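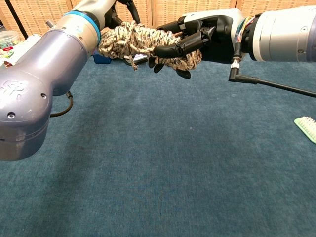

A braided rope toy above the teal-blue carpet.

Call for readers: the Tarkmont Poetry Line

The Tarkmont Poetry Line is a phone number. You call it, and a stranger reads you a poem. We started it on the theory that most people like poetry fine and just can't stand being handed a book of it at a wedding.

We need new voices for the season that opens in April. You will record 30 poems over two evenings at our room on Mirasier Street, above the shoe repair. Bring water. The radiator has opinions, and we stop recording while it airs them.

Who we want: people who can read a line of verse without going into what we call Poetry Voice. You know the one. Every sentence goes up at the end and hangs there like a coat. If a teacher once praised you for it, we can help, but it will take some of your first evening.

No acting experience needed. Accents are welcome, lisps too. A poem you have loved since you were fifteen and are slightly embarrassed by is very welcome, and you will get to read it.

What we pay: $2 a poem, plus soup. We know. The line took 3,015 calls last year and every one of them was free, so you can see how the business side is going.

To apply, leave us a message reading any short poem that is out of copyright. Please don't send your own work at this stage. We once invited it, and the mailbox filled up before lunch. Then tell us in a sentence or two why you picked the poem. "It was short" is an acceptable answer and has been hired before.

Messages close on 02/06/2026 at midnight. We listen to all of them, including the ones with a dog.

Readers must be 18 or over and able to manage one flight of stairs. If the stairs are a problem, say so in your message and we will bring the recorder to you.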